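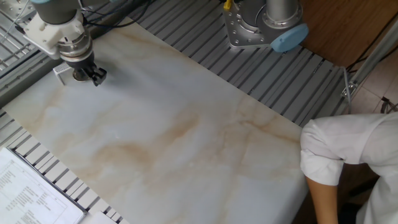 A robot gripper above a marble slab. The small white block is close to its two fingers.

Robots at Work: What Changes for People?

Automation means that a machine does part of a job that a person used to do. At Wallside, a workshop where small parts are sorted and checked, one of those jobs is picking up a part and setting it down in the right spot. People call this "pick and place."

A robot arm has joints, like your shoulder, elbow and wrist. A gripper at the end does the work of a hand. The one at Wallside has two fingers. They open, move down on each side of a part, and close.

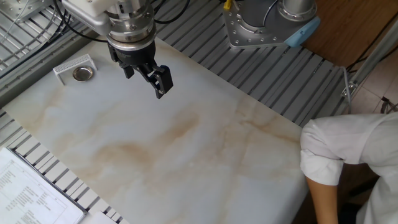 The fingers must stop at the right width. If they close too far, a part can break. If they stay too wide, it slips out. A program called Hovura stores a width for each kind of part. There are 12 kinds.

Before the arms came, workers moved up to 3000 parts a week by hand. Sore wrists were common. Now they spend more time checking parts, changing settings and fixing mistakes. Each worker took a training course that lasted three weeks.

Some things got harder. A worker has to learn new words and read long tables of settings. Watching a machine can also be dull, so people at Wallside trade jobs during the day. 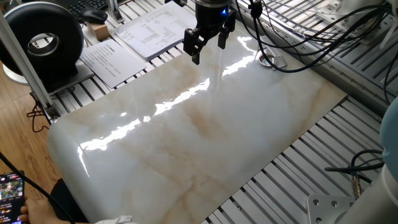

The gripper over the polished slab, with printed papers on the table behind it.

Words to know
Gripper: the part of a robot that holds things.
Joint: a place where an arm bends or turns.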